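Home Opinion Letters Columns About
Filed under: Small Grievances
4 min read

In defence of the badly wrapped present

My aunt in Kurnorton keeps a drawer of gift bags that have been in circulation longer than some currencies. One of them, a stiff green thing with a rope handle, has been given to me twice and by me once. I don't object to the bag. I object to what it has done to the rest of us, who now believe that a present is something you lower into a sack with tissue paper sticking out of the top like a startled lettuce.

Wrapping used to be a test, and most people failed it. My friend Omid Nazari once gave me a teapot wrapped so faithfully to its own outline that the only mystery was the colour. It took him an evening. I still have the teapot, and I think of that evening whenever I pour from it, usually with some affection and a little worry about his corners.

Then the shops got involved. The department store in Umness will wrap a single candle for 12 pounds, with ribbon, and hand it back looking like something a bank would send. I gave one of these to Mahnaz Hassanpour last October. She admired the wrapping for a good minute and asked which shop had done it. The candle never quite recovered from the comparison.

A lumpy parcel makes no such trouble. It says that the giver sat down, measured wrongly, and patched the gap with a strip of the same paper going the other way. There will be a bald spot on the underside and far too much tape.
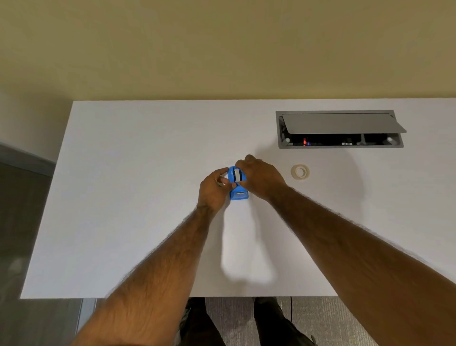

Isn't this only an excuse for being clumsy? Partly, and I am clumsy, but I would still sooner open a parcel someone struggled with than one they paid to have done.

My brother-in-law Esmaeil disagrees. He folds his edges in, creases them with a thumbnail and regards my efforts as a kind of vandalism. His parcels are lovely and I open them slowly, feeling watched. Mine get torn apart in four seconds by his children, who have never once remarked on the corners.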